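Kastevstead Residents' Forum
Board: Housing Services
Topic: Revised linen exchange policy for furnished units

Relis_Housing_Office
Posted 2 Feb 2018
Residents of furnished units are advised that the linen exchange schedule will change in April. Fitted sheets will be exchanged every two weeks in place of every week. Residents who require an additional set may request one at the Orier Building front desk. The replacement charge for a lost or damaged set remains $20.

unit206
I wish to register an objection. The monthly service fee was set on the basis of a weekly exchange. If the service is reduced by half, the fee should be reviewed. The notice makes no mention of this.

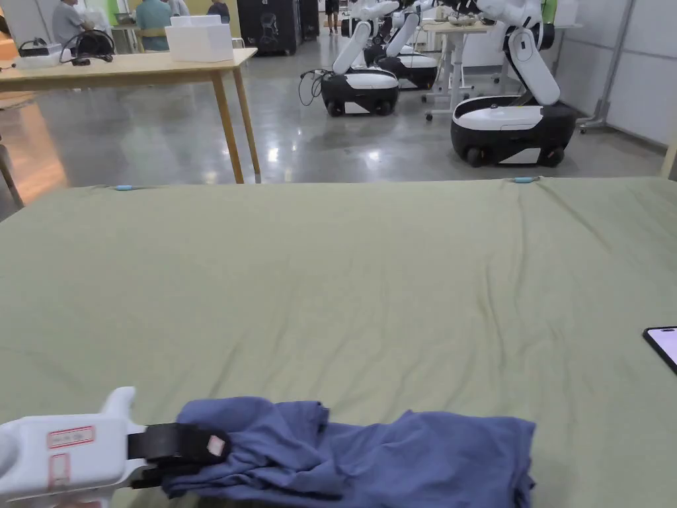 I would also ask the office to confirm whether towels are covered by the same schedule or remain weekly.

Relis_Housing_Office
Towels remain on the weekly schedule. The service fee is reviewed once a year, and comments submitted in writing will be considered at that time.

nishad_wing_tenant
I support the change. Many residents in the Nishad wing already skip the weekly exchange and wash their own sheets. A full set takes up most of a machine, and the laundry room is crowded on exchange days as it is.

unit206
With respect, the preference of one wing should not determine the service provided to all 349 units. Residents who work night shifts depend on the exchange.

ledger_and_key
Both positions have merit. I would propose an opt-in list: those who want weekly service sign up for it, and the others move to the new schedule. A similar arrangement was used for window cleaning and caused few complaints.

Relis_Housing_Office
The proposal has been noted. A weekly option could be offered if at least 100 units register. Until a decision is made, please observe the following when returning linen.

1. Remove all personal items and clothing from the bed before stripping it.

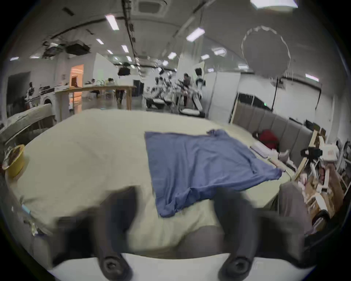

2. Place sheets in the bag provided and close it.

3. Leave the bag outside the door before 9 a.m. on exchange day.

unit206
I will register. My objection regarding the fee stands and will be submitted in writing.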